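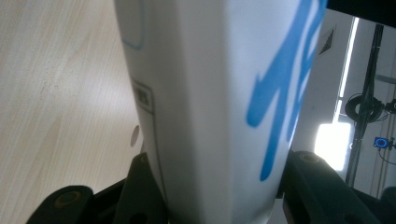

Home | Storage | Labels & Markers | Support

Pleson Refillable Container, White
Thu 25 March — by Joyce Mushi

The Pleson is a white container with a smooth matte finish and rounded vertical edges. Capacity is 800 ml. It is intended for dry goods and small parts that get relabeled often. The outside takes felt-tip marker directly, so no paper label is needed.

Material: polypropylene
Empty weight: 266 g
Wall code: small square, printed
Pack size: 5
Lid: sold separately (Moslow fit)

Write on a clean, dry face and allow 11 minutes before handling. Broad tips give the most legible result at shelf distance. Remove old writing with isopropyl alcohol and a soft cloth — abrasive pads will polish the matte surface, and ink does not hold well on polished areas. Do not write over the printed code.

Hand wash only. Stacks with Nindari bases. Lids for the older Massawe series do not fit. The gray version returns to stock in April.

Comments

dwk_41: Blue marker came off with alcohol, black left a slight shadow after two months.

Petra L.: Does the code survive washing?

shelfside: Mine has so far, by hand.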